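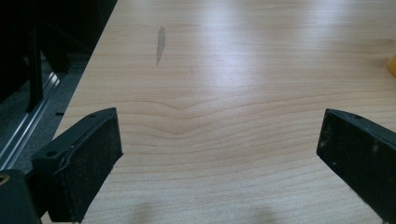 Pre-task inspection, table-wiping trial
Station: Pokbridge, bench 4
Tool: hand-held two-finger gripper, Sandhu pads
Inspected by: Kiri Pomare. Reviewed by: Hideaki Oshima.

Purpose: to decide whether the wiping chore can be passed from the person holding the gripper to the Clandavik arm. Mark each item pass, fail or hold.

1. Work surface
Gray mark at upper left of tabletop, long and narrow, with a tiny speck below and to the right of it. Wood grain is strong and wavy through the middle. Last month the Rindum detection software flagged grain as dirt in 63 of 300 test views. A person does not make this error. Hold.

2. Jaws open and clear
Nothing between the pads. Gap is wide. Pass.

3. Pad faces
Dust on both contact faces, scuffing on the right one. Wipe before use - dry cloth only, no solvent. Pads are due for replacement at 1,000 grip cycles; the log shows more than that. Fail until changed.
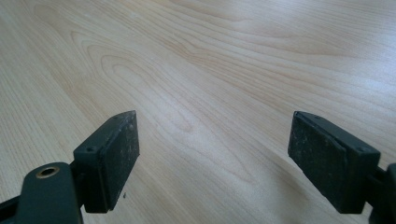
4. Debris near the fingers
One dark crumb on the wood by the left pad. Too small to grip. Picking up crumbs is outside the present task and stays a hand job. Pass with comment.

5. Lighting
Overhead light reflects off the tabletop as broad whitish patches. The software loses small marks inside these areas. Retest with the blinds closed before any unattended run. Hold.

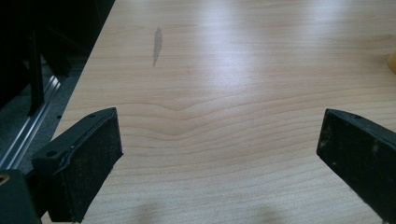 Photo: Kiri Pomare / Pokbridge bench records

6. Loose items on the table
Yellow object at far right. Remove it before wiping. The arm has no step for lifting an item, wiping under it and putting it back.

7. Table edge
Left edge runs at a diagonal to the gripper. Enter the edge limit by hand and check it at low speed.

Result: not ready for unattended wiping. Supervised use may continue after item 3 is closed.

Reviewer comment (H.O.): Agree on 1 and 5. On 6, I would accept a stop-and-alert in place of a full lift step. Recheck in February.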